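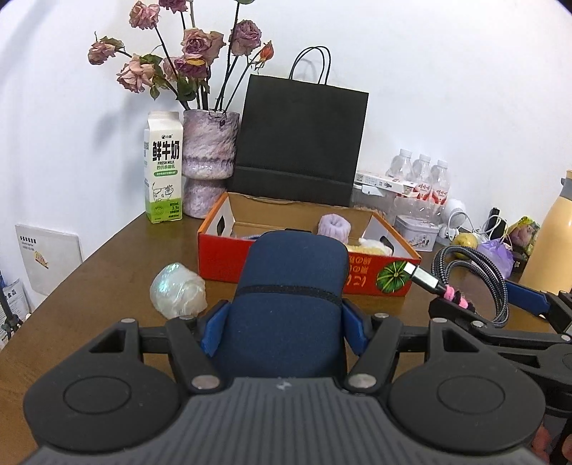
Ourania Bakalis wanted the box mailed as it was. She said so twice on the phone, and the second time she said it slowly. Don't sort it, don't fold anything, just tape it shut and send it.

I told her it didn't have a lid.

Then find something to put over it, she said.

Her daughter Araya had rented our back bedroom for two years. She moved to Ulevmont in August with one suitcase and said she'd send for the rest. The rest was a coat, some books and a red cardboard box with Japanese writing on it, which she had always kept with the writing upside down. I turned it right side up once when I was vacuuming. The next day it was the other way again, so I left it alone after that.

The coat and the books went out before Thanksgiving. The box stayed on the closet shelf until my husband needed the shelf.

I carried it to the brown table and pushed the milk over. I meant to do what Ourania asked. But the post office wants to know what's in a package, and I didn't want to write "things" on the form, so I took out a sheet of paper and made a list.

Navy blue case, zipper-like band. Lavender scrunchie, fluffy. Plush, white and pale yellow. Cable.

I didn't open the case. I held it for a minute. It could have been pencils or it could have been makeup. I wrote "case" and put it back.

My husband came in for a glass of milk and picked up the cable. He has a drawer full of cables and he can't see one without wanting to know what it goes to.

"This is a good one," he said. "It's the braided kind."

"It's Araya's."

"She's had six months without it."

"Put it back, Paul."

He put it on the table, which wasn't back, and took his glass into the other room. I heard the television go on. I washed the spoon from lunch and dried it and then I sat down again. The cable was checkered, black and a kind of gray-blue, and coiled up with a pink tie. I knew the tie. I had bought a pack of them at Wanance Hardware for the tomatoes, and she had asked if she could have one, and I had said take what you want. She took the one.

I thought about that for longer than it deserved. Then I got the letter out from under the fruit bowl, where I'd been keeping it with the gas bill, and read it again to check the address.

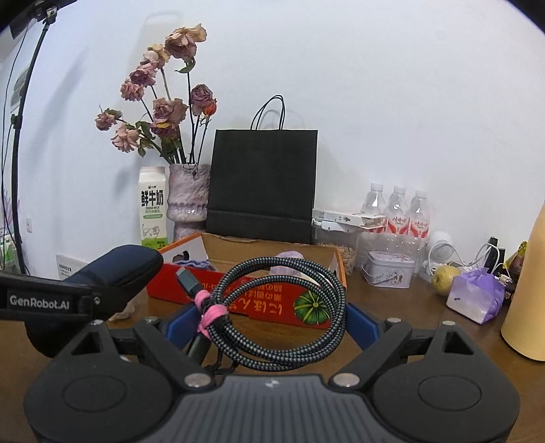 Ulevmont, February 19, 2025

Dear Mrs. Pralico,

My mother says she's been calling you about the box. I'm sorry. She thinks I can't settle here until everything is in one place. I've told her I'm settled.

You don't have to send it. The cable still works and Mr. Pralico can have it. If the scrunchie is in there, I'd like that. The rest can wait until I come, if it's all right for me to come. I get some days off in the spring and the bus isn't expensive.

The apartment number is 3867, in case you do mail anything. It's a very big building. I don't know anyone on my floor yet.

Is the closet door still sticking?

Araya

I put the scrunchie in a padded envelope and wrote the address on the front. It took up hardly any room, so I added the rest of the pink ties, still in the pack. Then I wrote on the back of my list that the closet door was still sticking, that any days in the spring would be fine, and that she should let me know which bus. I folded it and put that in too.

Ourania called at six. I let Paul answer it.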